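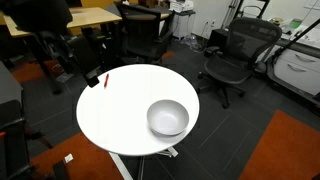
I gave up my car in October and have been taking the 77 bus to work since then. A few people have asked how it's going, so I'm writing it down once.

The ride from Atine to the Pretorius Street stop takes 28 minutes when traffic is normal. Driving took less, but then I had to park, and the lot behind the office filled up early. Door to door I lose five minutes in the morning and a bit more going home.

The monthly pass is $151. My insurance alone used to cost more than that, and the car needed new tires and a muffler when I sold it.

The part I don't like is the transfer at Vomgate. There's a shelter, but the wind comes straight through it, and the sign with arrival times has been dark for weeks. I use the Plirari app on my phone instead. It's right most of the time. Twice it showed a bus that never came, and I walked the rest of the way.

Groceries took some working out. I used to do one big trip on the weekend, and now I stop at the store by the transfer two or three evenings a week and buy what fits in a backpack. I cook more soup than I did before. Cat litter gets delivered.

I read on the bus in the morning. In the evening it's usually too full to get a seat, so I listen to the radio or look out the window.

I haven't been through a real winter this way yet. I bought better boots and a hat that covers my ears. If January is bad I may look into sharing a ride a couple of days a week, but for now I've already paid for next month's pass.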